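My aunt left me the house on Groneck Street and a piano I can't play, and in December I decided I was going to sell one to fix the other. I hadn't decided which one yet.

The piano was a Follis, an upright, 70 years old if you believed the sticker inside the lid. The house was older than that and had a roof like a colander. I put up an ad that said *Follis piano, $3000, you carry it*, and then I sat in the kitchen eating toast and feeling like a thief.

Two people called. The first was a man named Antoniuk who wanted to know if I'd take ten dollars and a snow blower (I said I'd think about it, and I really did think about it). The second was Panya Thepsuriya, who asked if she could just come and play it for a while.

"To see if you want to buy it?" I said.

"Oh, I can't buy it," she said. "I used to take lessons on it."
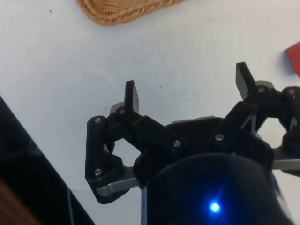 ## The lesson

She showed up at 10 in the morning with wet boots and a folder of sheet music gone soft as cloth. She knew which floorboard to step over. She knew the bench had a pillow in it! I'd been in that house every summer until I was 16 and I never knew the bench opened.

"Your aunt hit my knuckles with a pencil," Panya said, pretty cheerfully, and sat down.

It was wildly out of tune – even I could hear it – and one of the low keys made a sound like somebody dropping a shoe. She played anyway. Something slow, then something I knew from church, then the slow one over again because she'd messed up the middle. I stood in the doorway with the dog, Alska, who has never sat still for anything but ham, and she sat still.

When Panya stopped, she kept her hands in her lap for a bit.

"She'd have made me do that again," she said.

"So do it again," I said.

I went and put a bucket under the drip in the hall, and then I called Antoniuk and asked him if he knew anything about roofs.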